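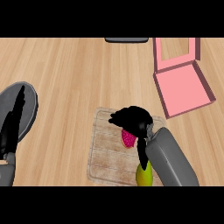
The donut was my idea, and I would like that on the record before we get to the part where everyone hated it.

Our robotics club at Nernimier had signed up for the simulation bracket at Saavedra, mostly so we wouldn't have to pay to ship two arms across three states. You do the whole thing on a computer. They give you a tabletop and a pair of arms and a folder of kitchen stuff, and your team picks a task and writes the code for it, and then in October a server somewhere runs your code 200 times with everything nudged into slightly different spots. Whoever's arms mess up the least goes home with a plaque. (You're already home. They mail it.)

So in our first meeting the captain asked for tasks, and people said sensible things like stacking plates, and I said, "Pack a donut in a pink box." I was a freshman. I'd been in the club for one afternoon. I was also very hungry. But somebody laughed and somebody else wrote it on the whiteboard, and by the end of the hour we were calling ourselves Zosuleo Bakery, after the real bakery across from the bus stop, and it was too late for anyone to be sensible.

The thing about a donut is that it's round, it's squat, and it has a hole exactly where you'd want something to hold on to. Our left arm was fine. Our left arm had the plate job, and it took to plates like it had been waiting tables for years. The right arm had the donut, and the right arm was mine.

I named it Gullau. That was the name of the street I grew up on, and it's a terrible street, all potholes, and the arm moved like a car driving down it. Gullau would come in low over the cutting board, very sure of itself, open its fingers, and close them on nothing. Or it would close on the donut and fling it off the table. In a simulation a thing that leaves the table just keeps falling, forever, and you can follow it down if you want to. I followed one for a while during lunch. It was kind of peaceful!

Then there was the fruit. The task rules said you had to have one extra object on the board as a distraction, and our captain picked a shiny yellow-green one that half the team called a mango and the other half called a pear, and I'm not exaggerating when I say we lost an entire meeting to that. Gullau loved the fruit. I would tell it donut, I would practically spell out donut, and down would go that one long finger to give the fruit a little tap, like it was checking if it was ripe.

"It's not checking if it's ripe," said the senior who sat next to me, who had written most of the left arm and was being very patient. "Your wrist angle's off."

"It's checking if it's ripe," I said.

We stayed late. The school let us have the computer lab until 9, and after that we moved to the bakery, where the owner let us sit as long as we kept buying things, so we kept buying things. I ate a lot of donuts that fall. I'd pick one up and try to catch my own hand doing it, which is harder than you'd think, your fingers go ahead without asking you. I noticed I never went straight down. I came in from the side, a little tilted, and I let one finger get there first and sort of wait for the others.

I put that in. It took me four evenings and made everything worse, and then I found a minus sign that should have been a plus, on line 1118 of a file I had been staring at since September. I fixed it and didn't tell anybody and hit run.

Gullau came in from the side. The long finger went down along the board and touched the fruit, because of course it did, and I groaned so loud the senior took off her headphones. But the rest of the fingers had closed over the donut. The arm lifted. The donut went with it, sprinkles and all, across all that bare wood, and stopped over the pink box, and hung there.

"Put it down," I whispered.

"You have to tell it to," said the senior. "Did you write the putting down?"

I had not written the putting down.

I'd never needed to! It had never once gotten that far! We both sat there looking at this donut floating over its box like it was thinking the matter over, and then she started laughing, and I started laughing, and the captain came over to see what was broken and had to lean on a desk. We wrote the putting down together, all of us crowded around one keyboard, everybody shouting numbers. It was the best night I had in that building and I was there four years.

Saavedra ran us in October. We got 66 donuts in the box. The winning team stacked plates, naturally, and they hardly dropped a one, and their video was the most boring thing I've ever seen in my life. We watched ours on the big projector with the lights off and cheered for every single donut, and booed the ones that went over the side.

The judges sent back a page of comments, and most of it was about our wrist angle. Near the bottom, one of them had written, "Why does the right arm keep touching the pear?"

The captain taped it up over the whiteboard. By the next morning somebody had crossed out "pear" and written "mango" in red marker, and I'm pretty sure I know who, but she graduated in June and she never would admit it.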